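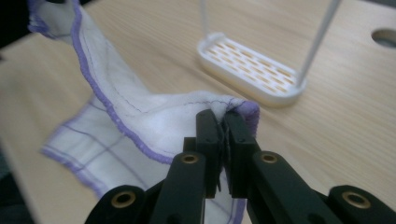
The night train to Urnov is back! I found out on Friday from a handwritten notice taped up in the ticket hall at Pallero, and I stood there grinning at it like a fool. It runs again from August, six nights a week (no Saturdays, don't ask me why), leaving Pallero late in the evening and getting into Urnov in time for breakfast.

If you've been reading this blog for a while you know how I feel about that train. I took it on my first real trip, wedged into a middle bunk with my boots under my head, and I've been moaning ever since they cut it and put us all on the bus. The bus is fine. The bus also stops for 16 minutes at a gas station outside Dawber at two in the morning with all the lights on, and I'm too old for that.

So, what I know so far. A seat costs 71 and a bunk in a four-person compartment is 100 flat, bedding included, and you can pay at the counter or over the phone. The website still says the route is closed. I called to check and got Smaranda Hodoroagă at the booking desk, who was very patient with me and told me the website would be fixed "when it's fixed." She also said bunks go on sale on the first of the month before you travel, and that they won't hold one without payment, so have your card ready.

There will be a stop at Dawber in both directions, which is new. Kaslow has been dropped, and people there are pretty sore about it. Liviu Stanciu runs the guesthouse across from Kaslow station (I've stayed there twice, get the room over the kitchen) and he told me he'd been counting on those late arrivals. "They come in hungry and they stay two nights," he said. "Now they'll go right past my window." He's written to the railroad and is hoping for a flag stop at least on weekends. I'd sign that in a heartbeat.

My friend Nandi Hendricks and I are going to try for the first week. We want the lower bunks on the river side, because the last hour before Urnov runs right along the water and you can lie there and watch it get light. Bring your own food, by the way. There's no dining car, only a cart with tea and those dry little biscuits, and if it's anything like before, the cart goes through once, early, and then you're on your own until morning.

Bikes are still a maybe. Smaranda thought yes, with a ticket of their own, but she couldn't give me a price and said to call back at the end of the month. I will, and I'll put it up here when I hear.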